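Review: the Idau 8 tabletop telescope

Reviewed for the Mirndale Astronomical Society equipment library by Emerson Arruda, with observing notes from Manee Pongsiri and Diễm Quách

The Idau 8 is a compact reflecting telescope on a turntable mount, supplied fully assembled and intended for beginners, schools and households with limited storage. The Society purchased one for its loan scheme and has used it over several observing sessions. The following review sets out our findings on optical quality, handling, accessories and value, and is intended for members who are considering either borrowing the instrument or buying one of their own.

Contents and assembly

The telescope is delivered in a single carton containing the tube and mount, two eyepieces, a red dot finder and a printed guide. The only work required is to fit the finder and insert an eyepiece. The guide is clearly laid out, although its section on aligning the mirrors is too brief to be of much use to a newcomer and refers the reader to a diagram on a different page. Members borrowing the Society's instrument will find a fuller sheet of instructions in the carrying bag.

The mount must stand on something solid. A garden table with any play in its legs will spoil the view at higher magnification, and the image takes several seconds to settle after each touch of the focuser. A low wall or a sturdy stool served much better. Purchasers should include the cost of a suitable support in their budget if they have nothing to hand.

Optical performance

On the Moon the telescope is very good. Craters along the line between day and night were sharp at both magnifications, and there was little false colour of any kind, as one would expect from a reflector. Jupiter showed two dark belts and all four of its large moons. Saturn's rings were plainly separate from the planet, although the gap within the rings was glimpsed only briefly when the air was steady.

The instrument is at its most enjoyable on star clusters. The Pleiades fit comfortably within the field of the lower-powered eyepiece, and the Double Cluster in Perseus was considered by both observers to be the finest sight of the programme. Globular clusters are a sterner test. Messier 13 appeared as a round glow with a grainy edge, and Ms Quách was able to pick out a few individual stars on the outskirts by looking slightly to one side. Messier 92 remained a soft patch throughout.
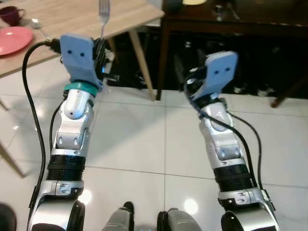 Mirndale, 7/21/23

Galaxies and nebulae depend far more on the darkness of the site than on the telescope. From the town centre, Andromeda was a faint smudge. From the Society's field station at Brurarano, the same galaxy extended across much of the view and its companion, Messier 32, was easily seen beside it. The Ring Nebula was small but unmistakable from both locations.

Handling

The turntable moves smoothly from side to side. Movement up and down is governed by a tension knob, and this is the weakest part of the design. If it is set loosely enough to follow an object comfortably, the tube drops slightly when the heavier eyepiece is fitted. If it is tightened, the tube moves in small jerks. Ms Pongsiri found a setting that she could tolerate, but it needed adjustment each time the eyepiece was changed.

The red dot finder is adequate. Its lowest brightness setting is still too bright for faint stars, and it has no automatic switch-off. The battery in the Society's unit was found to be flat on 3 occasions, and borrowers are asked to check the switch before returning the telescope to its bag.

The focuser is made of plastic but showed no slackness in use. It accepts standard eyepieces, so members who already own a set may use them without an adaptor.

Accessories

The lower-powered eyepiece is of good quality and need not be replaced. The higher-powered one has a narrow field and requires the eye to be held uncomfortably close, which will trouble anyone who wears glasses. We compared it with the Intarasuk wide-field eyepiece already held in the library and found the latter considerably easier to use, particularly for younger visitors. It is sold separately.

No solar filter is supplied. The telescope must never be pointed at or near the Sun without a certified filter fitted securely over the front of the tube. Children should be supervised whenever it is used in daylight.

Value

The Society paid £346, including delivery. Cheaper telescopes of similar size are available, but those we have examined were let down by unsteady tripods or poor eyepieces. A pair of good binoculars would cost less and would show many of the same clusters, though not the rings of Saturn. For a household wishing to look at both, the price is fair.

Tuấn Bùi, who maintains the library instruments, inspected the mirrors after the final session and reported that they had held their alignment well despite repeated journeys by car. He recommends that the dust caps be kept on until the tube has reached its observing place, and that the mirrors should not be cleaned by borrowers under any circumstances.

Assessment

Optics: very good
Mount: fair
Accessories: fair
Ease of use: good
Overall: 4 out of 5

The Idau 8 is recommended to beginners and to schools, subject to the remarks on the tension knob and the higher-powered eyepiece. Experienced observers seeking detail in globular clusters should consider a larger aperture.

The instrument may be borrowed by any member in good standing for a period of two weeks. Requests should be addressed to Quyên Phí, Equipment Secretary. Bookings for September are now open, and preference will be given to those who have not borrowed from the library before.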